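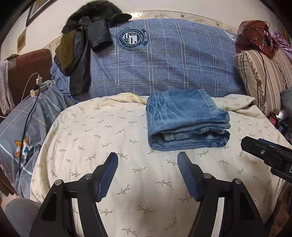 Stukusa Bedroom Set: README

Version 3, released Saturday, December 28, 2024

Summary

Stukusa is a collection of 476 short records of beds being made, stripped and cleared in ordinary homes. Each record covers one bed and the things lying on it: sheets, blankets, quilts, pillows, clothing, and whatever else had been put down there. The homes are in two places, Clultgate and Tunstall. The collection is meant for people who study household work, and for people who need to recognize or sort bedding and clothes in rooms that have not been staged.

This file explains what is in the release, how the items are named, and what to watch out for. Read the section on known problems before using the labels for counting.

What is in the release

records/ holds one folder per bed. Folder names start with C for Clultgate or T for Tunstall, followed by a running number.

items.csv lists every labeled item, one per row, with its type, main color, pattern, state and the record it belongs to.

notes/ holds plain text notes written by the person who did the task. Not every record has a note. Of the 476 records, 368 do.

changes.txt lists corrections made between versions.

The activity

Participants were asked to do one of these jobs on a bed in their own home:

fold – fold a blanket, throw or quilt and leave it on the bed
clear – take off anything that isn't bedding
straighten – pull the sheet flat and set the pillows against the headboard or wall
strip – take everything off down to the mattress

They could do the jobs in any order and stop when they liked. We gave no instructions on how to fold. Some people fold a fleece blanket in half until it is small enough, others go in thirds, and a few roll it. The field fold_style records which one was used when it could be determined, and is blank otherwise.

A record may begin with the bed already partly done. It is common to find a blanket in a neat rectangle on a sheet that is still bunched up by the pillow. The state field applies to each item separately, so a folded blanket and a crumpled sheet in the same record is correct and should not be reported as an error.

Item types

sheet – fitted or flat. The two are not separated, as the difference often can't be told once the sheet is on the bed.

blanket – a single layer, such as fleece, wool or knit cotton. Fleece is the most frequent material in this type.

quilt – two or more layers with visible stitching. Quilts with a border in a second color get the border color in the color_2 field. A blue-grey quilt with an orange border is entered as blue-grey, then orange.

pillow – includes large square pillows used for leaning on. Printed or sewn emblems are noted in the emblem field, with the text if it is readable. Partly readable text is given as far as it goes, for example WITH A SENSE OF HISTORY on a blue plaid pillow. We did not try to complete or look up any of it.

outerwear – jackets and coats. The type is set by the garment and doesn't change if it is lying open with the lining showing. Lining and collar get their own fields. A black leather jacket with an olive-brown fleece lining and a shaggy fur collar is one row. We do not say whether fur is real.

other clothing – everything else that is worn.

electrical – chargers, cables, lamps and power strips. A power strip and the plug in it are two rows. Cables are one row each where they can be followed, and a single row marked tangle where they can't.

other – books, bags, toys, dishes and so on.

Patterns

The pattern field uses a short list: plain, stripe, plaid, dot, star, leaf, flower, other print, mottled. Sheets with small leaf sprigs are leaf, even when there are flowers among the leaves. Plaid covers checks and grids of any size. Mottled is used for fleece and knits with an uneven color that isn't a print. If a quilt has both small printed stars and a larger geometric star, it is still star and gets one value only.

Colors are ordinary color words chosen by the labeler. They were not measured. Cream, off-white and pale yellow are the ones labelers disagreed on most, and we suggest merging them unless your work depends on the difference.

Clothes and cables on the bed

We added the clear job in version 2, after seeing how often beds were used as a place to put things. In 219 records there is at least one item that is not bedding. Jackets are usually near the pillows, often draped over one. Chargers and power strips tend to be on the side of the bed nearest the outlet.

Participants were told to leave cables alone if they preferred. A record marked clear may therefore still end with a power strip on the quilt, and the field left_in_place is set to yes for that item.

Known problems

Folded blankets and folded quilts are sometimes confused when only the layered edges show. Around 3 percent of blanket rows are probably affected.

The headboard field is missing for most of the Tunstall homes. It was added in February, when that part was already finished. Upholstered and bare headboards were not told apart before then.

A pillow with two emblems has only the clearer one entered.

Sheet rows do not say how many sheets are on the bed.

Related files

The kitchen and hallway records are kept in a separate collection named Ornum. It uses the same color words but its own list of item types. The two item lists can't be joined without the conversion table in the Ornum release, and that table has not been updated for version 3 of this one.

Use

The records and labels may be used for research and teaching. Please don't try to work out which homes the records come from. If you correct labels, send us the row numbers and the new values, and give the version you were working from.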